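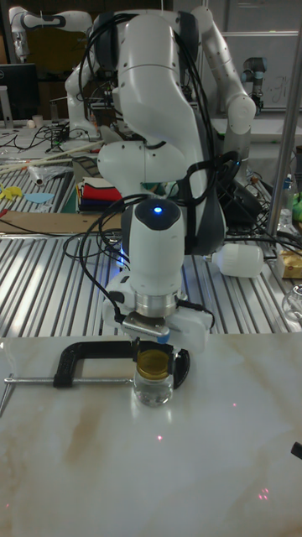 Headspace is the volume left between the product and the closure. It is set before the vacuum is calculated, and the closure is chosen last. A short jar with a screw-top metal lid, capped tight, is the case used in this unit.

Worked values, Borwood sheet 2: fill 410 mL, headspace 17 mL - both at room temperature. 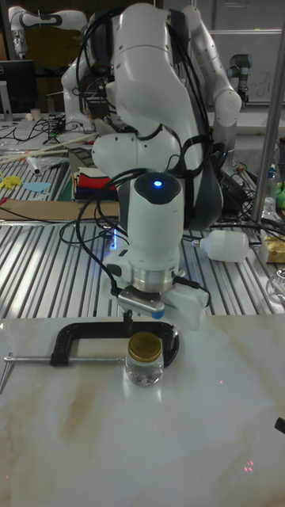

Reading for Tuesday
Grgić, chapter 2, on thread pitch and liner compression.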